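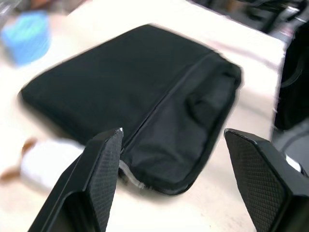 Gripper stops short of the zip, then jumps sideways

Asked by Liv Hägglund, Aug 29, 2024

I have a two-finger gripper with a wrist camera, and a policy trained on 400 demonstrations of putting a mouse into a laptop sleeve. The mouse part is fine. On the sleeve, the arm comes down towards the zip, hesitates, and then jumps sideways before the fingers close. It does this in 8 runs out of 9.

The policy predicts chunks of actions and I run each chunk to the end before asking for a new one. Planning is done in Nallia, control in Otside. Both logs are clean. I retrained in January with more sleeve data and it made no difference.
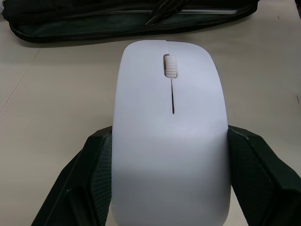 Rigid things like the mouse don't show the problem, so I doubt it is the hand-eye calibration. Could it be the black fabric? Or am I looking at the wrong layer altogether?

2 answers

Sixten Haugen

Check your timestamps before you touch the model. A jump at the same point in the approach sounds like the boundary between two chunks. If the new chunk is computed from an image taken before the arm finished moving, its first few actions refer to a pose you have already left, and the controller will try to go back there.

Log the capture time of each image and the time its first action is sent. Then drop the actions that are already out of date, and blend the overlap between the old chunk and the new one. I would also run only half of each chunk before asking again. A mouse is more forgiving here as the fingers are open wide on the way in. A zip needs a much smaller error.

Black fabric can be a separate problem. Fix your exposure and see if the hesitation changes. The jump probably won't.

Yang

Had something like this on Sastamine. Turned the speed down and it went away, never found out why. Might be worth a try.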